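Saturday, evening

Up before seven. Rain most of the morning, so I gave up on the yard and did the bathroom, which I had been putting off since we got back from Rivera. Izzati was at work until 2 and I had the apartment to myself.

Started with the sink and the mirror. Then the floor, on my knees, with the old brush. The cabinet under the sink took longest. I threw out two dried-up tubes and a bottle with no label. Jayson Tiongson's razor is still in there from his last visit. I put it in a bag by the door and sent him a message.

The plumber's bill came in the mail, 150 for the drain. Less than I expected. Jhun says his cost more for the same job.

After coffee I moved on to the shower end and the ledge. That ledge collects everything. I wipe it on the weekend and by Tuesday there are things on it again.

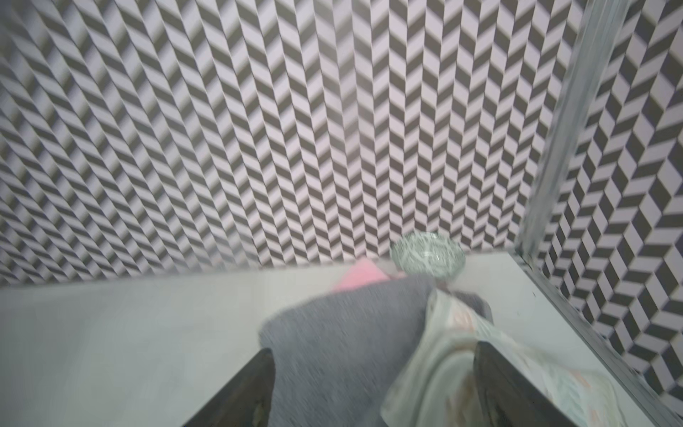 Where do the cloths go when the ledge has been wiped?
Gray towel in the hot wash with the other towels, thin printed cloth in with the kitchen things on warm, and the sponge gets rinsed, squeezed out and stood on its edge to dry.

I wrote that on a card and taped it inside the cabinet door. Izzati and I have been doing it differently for 9 years and I am tired of fuzz on the dishcloths.

Ran one load before lunch. Soup and the end of the bread. Called Ojārs back about the shelves he wants to sell. He is asking too much, but I said I would go and look at them next week.

The chevron pattern still looks good to me. I wanted plain white when we were choosing and lost that argument. I don't mind now. The glass shows every drop, though, and the metal strip along the bottom needs an old toothbrush.

Second load still to fold. Back is sore. Need vinegar, trash bags, light bulb for the hall.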